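Swimming again after 18 years

22/02/2024

So I did the thing I have been threatening to do since we moved to Ristmont, and I bought a pool pass. A real one, with my face on it (terrible photo, wet-looking hair before I'd even been near the water). It came with a little plastic sleeve and a sheet of rules that I read twice, like I was going to be tested.

The last time I swam laps on a regular basis was 18 years ago. I was pretty good back then! Not fast, but I could keep going forever, and I used to plan my whole week in my head while I did it. I figured some of that would still be in there somewhere, like riding a bike.

Reader, I made it one length before I had to hang on to the wall and pretend I was fixing my goggles.

The pool here is an old one, with the big windows down one side and those tiny square tiles that feel rough on your toes. There are six lanes, and the signs say Slow, Medium and Fast, but everybody seems to have their own idea about what that means. My first morning I got into Slow and was passed by a woman doing backstroke in a flowered cap. She said "good morning" as she went by. She wasn't even out of breath!

After that I decided I needed help, so I signed up for the adult stroke class that runs through February. It's taught by Vaida Lūse, and she has fixed more things about my swimming in two weeks than I thought were wrong with it. My head was too high. My kick was coming from the knees. I was holding my breath the whole time my face was in the water and then trying to breathe out AND in during the half second it was up, so no wonder I was gasping. She had us stand in the shallow end and hum underwater for ten minutes. Eight grown adults, humming. I felt ridiculous and then I swam two lengths without stopping, so I have no complaints.

She also told me to quit counting lengths and count breaths for a while. I'm still getting used to that one. I like a number to chase.

And yes, I do have a number. The goal is 1000 yards without a break by summer, and in our pool that's 40 lengths. My best so far is ten, with a rest in the middle that I am choosing to call a turn. My brother says he'll come and do it with me when I get there, and I'm holding him to it.

A few things I've figured out, in case anybody else is thinking about getting back in:

Go early if you can stand it. I hate the alarm, I really do, but the water is quiet at that hour and the lanes aren't churned up yet. By lunchtime the whole place smells like french fries from the snack counter and there's a line for the showers.

Buy better goggles than you think you need. My first pair leaked on the left side from day one and I kept tightening the strap until I had rings around my eyes at work. The new pair cost me $44, and I winced, but they stay put and I can see the clock now.

Eat something first, just a little. Half a banana works for me. A whole bowl of oatmeal did not, and we'll leave it at that.

Bring two towels. One always ends up in the puddle by the lockers.

I've been trying to keep a swim log too, in the back of an old planner. It's mostly things like "ten lengths, shoulder sore" and "forgot cap, borrowed one, never again." The shoulder is fine, by the way, Mom. It only bothers me when I reach for the top shelf, and Vaida has given me some stretches with a rubber band that I do while the coffee is brewing.

What I didn't expect is how much I'd like the rest of the day afterward. I'm tired, but it's a nice heavy kind of tired, and I've been going to bed before ten like a farmer. I've even stopped looking at my phone at night (most nights – let's not get carried away). Last week I slept right through the garbage trucks.

Next class is flip turns, and I'm already nervous. I tried one when I was alone in the lane and came up facing the wrong way with a nose full of pool. If I've got anything good to report I'll put it in the next post, and if I don't, I'll just tell you about the snack counter.

Okay, I have to go hang up my suit and find something for dinner. If you swim, tell me what you think about while you do it! I need ideas, because right now it's just "breathe, breathe, breathe."

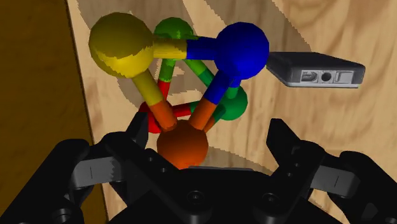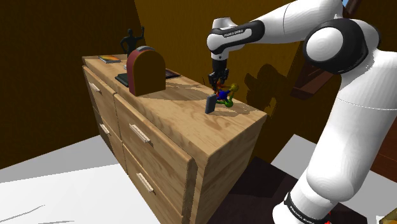 Colored balls and rods in the first one, the four-drawer dresser in the second.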